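# Visit report: robotics open day at Pernham

Our group went to the open day at the Pernham workshop in June. Nearly 60 people came, so we were split into smaller parties and each had 30 minutes at the sorting bench. Our report covers that bench only. The other half of the group is writing up the Surcombe conveyor.

The bench has a white table with walls on three sides and a white robot arm on each side, both with black grippers. The task is clearing drinks bottles into a bin. It sounds simple, but the staff said bottles are awkward – they roll, they bend when squeezed, and clear plastic is hard for a camera to pick out.

What we noted:

- Each arm has its own small camera near the gripper, and another camera looks at the whole table.
- The fingers are shaped and angled towards the tips. We asked about soft pads and were told they had been tried on the Nogueira unit and wore out.
- The operator's log was on run 1761 when we arrived.

We would have liked to see the control software, but there was no time. For our own project we plan to copy the walls round the table and use one arm, with a budget of 50 pounds for the fingers. 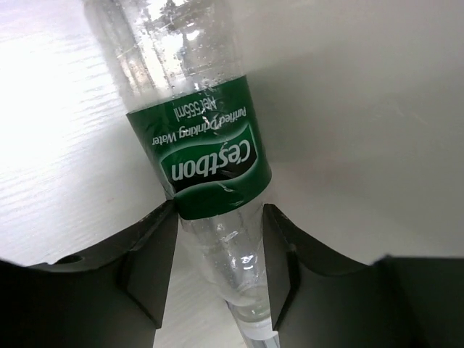
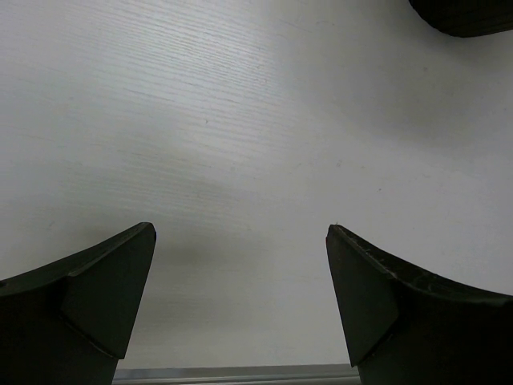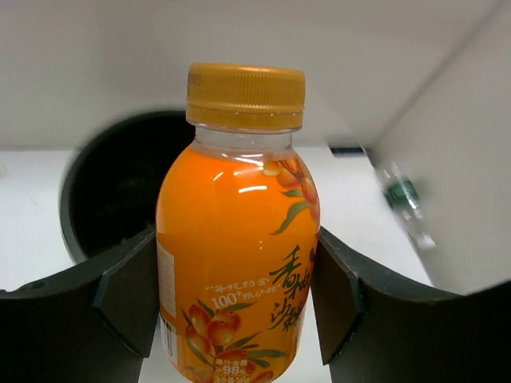
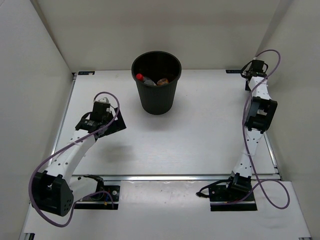 *T. Tullititz*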